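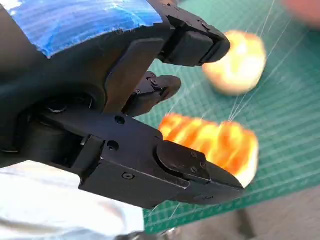
October 23, 2025

Brow gel, batch 12. Okay, so I came in convinced the flaking was the film former and I was ready to blame Ilier for changing their resin on us, but Maeve Geraghty ran the old lot next to the new one yesterday and they flake the same. Same tiny white bits at the tail of the brow after lunch. Sorry, Ilier!

What I did this morning: made 700 g of the taupe base, cut the film former by 2 percent and put the difference into glycerin. Mixed slow this time (the last one was full of bubbles and took all night to settle). It looks lovely in the beaker, a bit looser than I'd like, and it comes off the spoolie in a nice thin coat. I wore it on the left brow with the September version on the right. By three o'clock the right was crunchy and the left still moved when I pushed it with a finger. Hold is weaker though, and my front hairs were drooping by the time I went for tea.

Shade: still too red. Theano Konstantinidis says it reads fine on her, but she has dark brows and everything reads fine on her. On my blond ones it goes straight to rust. I want to try swapping part of the red oxide for black and a pinch of yellow, small steps, drawdown card after each one.

Tubes: the Rizzi wipers are too tight and scrape nearly everything off the brush. The Briria ones leave a blob on the tip, which I can live with if we tell people to dab it off first. Barlow wants an answer on tubes before they'll quote, and the minimum is 2589 pieces, so please let's not guess.

Still to do: freeze and thaw on batch 12, three cycles. Ask Maeve where the good pH strips went. Sweat test on the stairs, both formulas, and somebody other than me is doing it this time. Leftover base is in the small fridge, top shelf, lid taped.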